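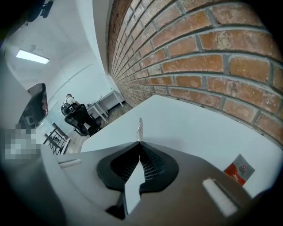
Benedikt Mösli reckoned it would have all our jobs by Christmas, and he told me so before I'd even got my coat off. Then he asked if I had any milk.

I should say that this was my first week back at Zurncombe after my knee, and I had missed the whole changeover. When I left in April we were packing seed packets by hand at the long benches, same as always, and I was on the end by the door with the draught. When I came back, Monday, June 7, 2021, the benches had gone upstairs to the brick room and half of my lot had gone to Ladholm to do returns. What was left of us was being taught to teach.

That was how they put it. You held the gripper in your hand, you picked a packet up, you put it down where it should go, and somewhere in the building a machine called the Fodberg learned off you how to do it by itself. I got the short talk from a very nice girl called Tolentino (her surname, she said everybody used it, so I did too). She showed me how to squeeze and how to let go.

"Just do what you'd normally do," she said.

Well! I'd normally do it with my fingers, wouldn't I, while talking to Maureen about her sister's conservatory. I'd never once thought about how I picked up a packet. I squeezed and it shot off the table and under a chair. I squeezed again, more gently, and it sort of sagged out of the thing like a wet sock. Tolentino said that was fine, they kept the bad ones as well. I didn't love the idea of my bad ones being kept.

By Wednesday I could do it without swearing. By Friday I was good, and I don't mind saying so. There's a little tilt you do, just before you lift, so the seeds all slide down to one end and the packet goes stiff enough to grab. I'd been doing that tilt for years with my thumb and never noticed. Tolentino made me do it 40 times in a row and wrote something in her notebook. She asked if it had a name and I said no, it was just how you picked them up.

Benedikt wouldn't do the tilt. Benedikt did everything the slow way, flat and careful, like a man laying a tile.

"I'm not giving it the good stuff," he said at dinner.

"They'll see you're slow."

"Then it'll be slow. Slow's what I'm after."

I laughed, but I thought about it on the bus all the way home, and I thought about it again in the bath. I had given it the good stuff. I'd given it away with both hands because a nice girl wrote it down and looked pleased.

It was three weeks before they took us down to see the Fodberg going. I'd pictured something enormous, and it was two arms on a stand, in the old loading bay, with a tub of marigolds in front of it. Packets, I mean. It picked up the first one flat and careful and set it down dead straight.

"That's me," said Benedikt. He'd gone quite pink.

It did the next one the same way, and the next. He got his glasses out. He said it was overdoing the wrist a bit but otherwise very tidy, and he went round the side for a better view, and this was the man who'd been telling everybody it would be the end of us. Then it came to one of the big sweet pea packets, the awkward ones, and it stopped over it for a moment. And it did the tilt.

I can't tell you what that was like. It was like hearing my own cough come out of another room. It did my tilt, with the little pause I do, and the packet went stiff, and up it came. It put it down on top of Benedikt's.

"Oh, look," said Tolentino, and gave me a nudge.

They had it up to 2000 packets a shift by the end of the summer. I'm at Ladholm now, four days, on returns. People send back all sorts, it's mostly opening envelopes, and there's a radio. Maureen's here as well, so I've heard how the conservatory came out. Benedikt stayed on to look after the machine. He rings me up sometimes if it's having a bad day with the sweet peas, and holds the phone out so I can listen to it, as if I could tell anything from that.

"Tell it to wait a second before it lifts," I say, and he goes off to find Tolentino.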